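Shared Textbooks in a Commuter College: Final Report
Carys James, Hatice Tatlı and Chandrasekhar Chacko
Advisor: Nazanin Babaei

1. Background

Many first-year students at our college put off buying course books until the first quiz has passed. Some never buy them. The library keeps one copy of each required title on reserve, but the loan is for two hours and the desk closes at 5 p.m., before most evening classes begin. Our project looked at whether students would use a small shared collection with no desk and no fines.

2. Method

We sent a short survey to all 1421 students in the evening program and got 67 complete replies. Asuka Kobori from the writing center helped us reword the questions about money, which had sounded too personal in the first draft.

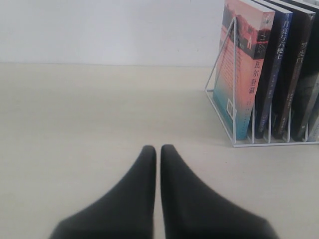 The survey asked which courses people were taking, how they got their books, and how long they would need to keep one. We left out lab manuals, as those are written in and can't be passed on. Students who gave an email address were invited to a follow-up interview. Only two came, both on a Friday, so we treat the interviews as background and don't draw results from them.

3. Results

Most of those who replied said they would borrow from a shared collection if they could keep the book overnight. Price was the reason given most often for not buying. Older editions were less of a problem than we expected – several students were already using them and matching the page numbers by hand.

The main worry was books not coming back. Replies were split on whether a deposit would help. Some students said even a small one would put them off.

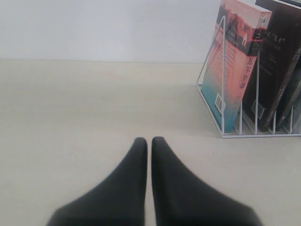

4. Limits of the study

The reply rate was low, and people who care about book prices were probably more likely to answer. We also ran the survey in May, when students had already found some way to get through the term. A survey in the first week of classes might give different answers.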